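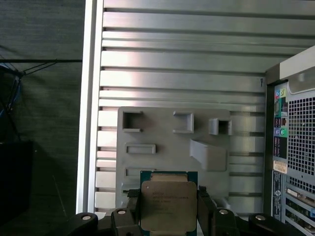 Desktop processor, green substrate, metal heat spreader.

Bench technicians wanted, PC refurbishing – Urnolier, Argate site

Posted October 24, 2022

We take in old office desktops, strip them, test the parts, build them back up. Busy since June and short on hands. Need two people, full time, start asap.

What you'd be doing:
- opening towers, pulling drives, memory, cards, power supplies
- taking CPUs out and seating them again without bending anything. Sockets are not cheap
- logging every part in Kendo (our stock system, you'll pick it up in a day)
- cable work. Lots of cable work 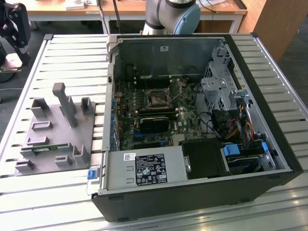 What we need from you

Steady hands, decent eyesight, okay with small screws. Some experience building or fixing PCs, your own counts. No certificate needed. You will be on your feet most of the shift and lifting full towers, so keep that in mind.

Pay is $22 an hour, 39 hours a week, paid breaks. Tools and wrist straps suplied. We have almost 2000 machines waiting from the Preda contract so the work is not going to run out.

Processors get handled by the sides only, never a thumb on the underside

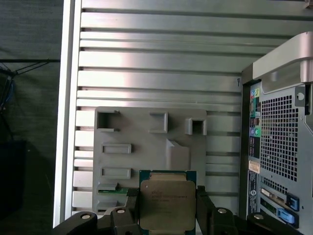 and they go back in a holder or in the socket, not loose on the bench. If you already work like that we will get along fine. If not we'll show you, first week is all training anyway.

To apply send a few lines and a phone number thru the form, ref 1461. Résumé optional. Please dont call the front desk – they can't help with this.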